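STOLTLOW — Animal welfare supporters stood outside the Georgiou Arena on the evening of May 14, 2026, and gave free wool scarves to hockey fans who signed a letter against the live bear mascot of the visiting team.

The group, called Stultness Animal Friends, brought 60 scarves in the colors of the home club. All of them were gone before the first period started, according to the group.

The visiting team, Rarnum, has shown a young brown bear on a leash before its home games since February. The bear did not travel to Stoltlow for this game, but the supporters wanted to speak with fans before the two clubs meet again.

"We are hockey people too, and I have a season ticket for 8 years already," said Valdis Vaher, who leads the group. "A bear does not understand why the music is so loud. A person in a costume can do the same job and go home after."

Most fans were friendly, Vaher said. A few took a scarf and gave it back when they heard about the letter. One man asked if he could sign it twice, and was told no.

Rarnum said in a short statement that the bear is in the care of a licensed trainer and spends only two minutes on the rubber mat beside the ice. The club did not say if it will continue with the bear next season.

The arena asked the group to move from the main doors to the parking side, so that the line for tickets stays open. The supporters moved and there were no arrests.

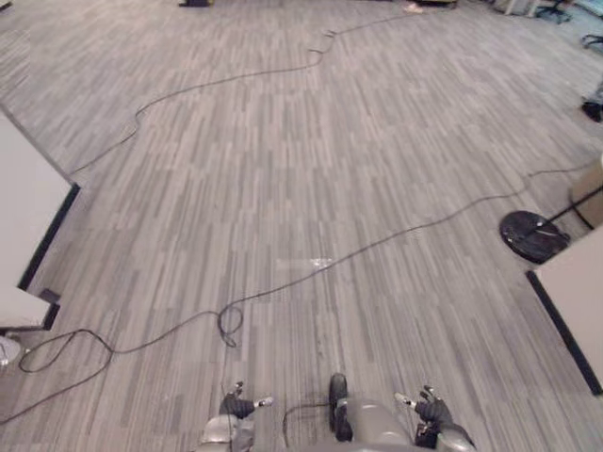
What happens next

The letter will be sent to the league office this month. Stultness Animal Friends also plans to stand at the return game in Rarnum — this time with hats. Fans who did not get a scarf can still sign at the group's table in the Stoltlow public library.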